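Small-town choir finds its feet again

When Hanneke Mulder took over the Schouten community choir, 33 people were on the books and she could count on maybe half of them turning up. The choir now has 51 members and a waiting list for altos.

"I stopped asking people to audition," she says. "It scared off the ones who hadn't sung since school, and those were the people I wanted."

Mulder grew up singing in church and trained as a music teacher. She still teaches three days a week and plans rehearsals at her kitchen bench after dinner. She writes out the harder parts by hand and records each one on her phone so that members can practise in the car.

"Some of them don't read music and never will," she says. "They learn it by ear and they learn it properly. I had a bass who got through a whole Fauré program that way."
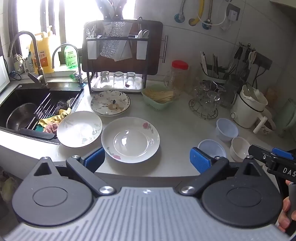

Sidra Butt remembers it a little differently, and says the first year was hard going — half the tenors wanted show tunes, the other half wanted hymns, and two people left over a medley. Mulder doesn't dispute this.

"I chose badly that year," she says. "The medley was too long and nobody could breathe in it."

Money has been a steadier worry. Hall hire comes to $1,275 a year and the winter concert brought in $775 at the door. Members' fees cover the rest, including sheet music and the tuning of a piano that Mulder describes as "fine in the middle".

The next concert is in July, with a first half of folk songs and a second half that the choir voted on. Mulder lost the vote. She had hoped for a short Mass setting and will be conducting sea shanties instead.

"They sing them very loudly," she says. "I'm working on the quiet verses."

Rehearsals start at 7 pm, and new basses are welcome at any time of year.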